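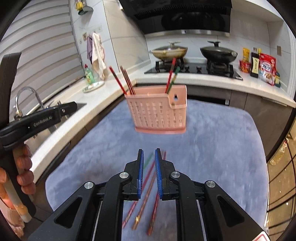 Three chopsticks on a plush mat.

The test was due to open at ten past nine, and Gun-woo Shim had been at his desk since seven. He taught chemistry at Parkell, a school of 1000 pupils on the Undlow road, and he had written 12 questions for the lower set. They were on the staff drive. He checked them, closed the file and opened it again.

Question four asked what happened to salt when you stirred it into water. He had given the pupils a box to type in. The new system, which was called Lasta, was going to mark the box by itself.

"It looks for words," Jae-in Yeon had told him in July, when she ran the training. "You give it the words you want and it finds them."

"What if they use other words?"

"Then you add those."

He had added dissolves, dissolved, disolves, melts (half a mark) and goes into the water. Over the summer he had thought of a few more while washing up, and had written them on the back of a gas bill. The gas bill was in his bag. He took it out and typed them in.

At nine the class came in and sat at the laptops. One laptop would not start, so he gave the boy his own and stood by the window. When the test opened the room went quiet, apart from the keys.

A girl near the front put her hand up. Her surname was Kwak and she rarely spoke in lessons.

"It says I've got question four wrong," she said.

"You're not meant to see that until the end."

"Well, I can see it."

He went and looked. She had typed: The salt is still there but you can't see it, and if you left the cup on a radiator you would get it back.

He read it twice. There was a red cross beside it, and beneath the cross the system had written Try to use key words from the topic.

"Where did you get the radiator from?" he asked.

"My gran's. I left one there and forgot about it."

"What did it look like?"

"Sort of white round the edges. She thought it was dirty and washed it."

He told her to carry on. He went back to the window and wrote Kwak, Q4 on the gas bill.

At break he rang the office upstairs. Jae-in came down with her coat on, because the heating was off on that floor, and sat at the desk while he found the answer for her. She read it and scratched her neck.

"You could add radiator," she said.

"Then anyone who writes radiator gets the mark."

"Yes."

"They could just write radiator."

"They could." She scrolled down. "There's a button. You can overrule it for one pupil. You have to give a reason, though, and it goes to the head of year."

The box for the reason allowed 3000 characters. Gun-woo typed She is right and pressed the button. The cross went away and a tick came up, and the total at the top changed from 9 to 10.

"Do you want to look at the rest?" Jae-in said. "I've got until the bell."

He pulled up another stool. The next answer to question four was the one word, gone, and the system had put a cross by that as well. They talked about it for a while, then left the cross where it was and went on to the one after.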